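# Arm reports a collision at the microwave with no contact visible

**Plunell Support Desk User**

Our department runs a kitchen task in the Skanik simulator, in which the arm is required to take a mug out of a built-in microwave. Since the update to version 2, the run stops with a collision fault as the gripper approaches the opening. The log gives error 325 at step 202 on every attempt. Nothing appears to be touching. The limit is set at 3000 steps, so the run has not timed out. We should be grateful for advice before the same program is released to the Matsuda cell in our workshop, where a false stop would be a nuisance and a missed one considerably worse.

**Zevham Integration Office**

Error 325 is raised by the collision shapes and takes no account of what is drawn on the screen. Please switch on the collision view and examine the microwave. In several kitchen models the door was removed from the drawing while its collision shape was left in the closed position. The arm then meets a door that cannot be seen.

Remove the leftover shape from the model file, reload the kitchen and repeat the run from the same starting pose. The fault should not be cleared by raising the contact limit. That setting applies to the whole kitchen and would also hide real contact with the cabinets.

We have met the same fault in our own copy of the task. 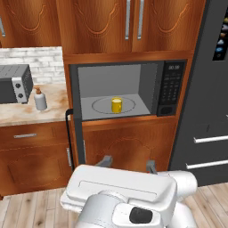 *Kitchen task in simulation: mug on the turntable, gripper pointing at the cabinet door below the microwave.*

Users should also check the approach height. A low approach can bring the fingers against the lower cabinet door or the ledge, and the log gives the same number for both.

**workshop_access**

We turned collision checking off for the microwave and it ran. Have not tried it on a real arm.

**Zevham Integration Office**

The setting described in the previous reply is carried over on export. It must be restored before the program is used on any physical equipment.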